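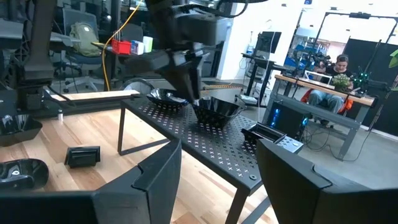

Is a perforated metal table any good for holding planters? My brother-in-law swears by his Albers one and says the holes let everything drain and dry out. I have my doubts. I've got the same sort of thing in black, with little x-shaped cutouts all over the top, standing on a wooden tabletop, and I've put two of my glossy black bowls up there while the others stay down on the wood. The listing said it would hold "up to 34 lb spread evenly." Who spreads bowls evenly? I also don't see where the water is meant to go except straight through onto the wood. Has anyone used one for a whole season, or is this just a nice-looking way to ruin the furniture under it?

Leonie Hellwig
October 22, 2024

You're right to be suspicious. Holes in a table don't do anything for a pot that has no hole of its own, and most glossy bowls are sold without one. If yours are like that, the water stays in the bowl and the table makes no difference. If they do drain, you need a tray under the table or under each bowl, and then you could have used any old table. I bought a Zorico stand in March on the same promise. It's fine. It's a stand. The coating chipped at one foot and left a rust ring on my oak, so put felt or cork under the legs.

I would ignore the weight number too. Wet soil is heavier than people think. Weigh one full bowl on a bathroom scale after watering and go from there.

Grika
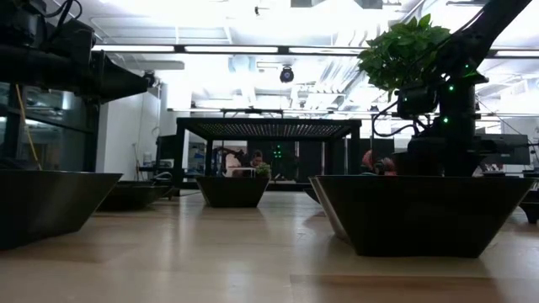

Dark troughs on the wood-grain table, one with a small green plant in it.

I'd skip the metal table and leave them on the wood like these. Long flat-bottomed planters don't tip and you can wipe around them. Use liners if you're worried. Mine have been on wood for 14 months, no marks so far, although I don't water much.

Lustden

Get a bigger saucer. Almost 800 posts on here about drainage and it's always the saucer.

plantdad1927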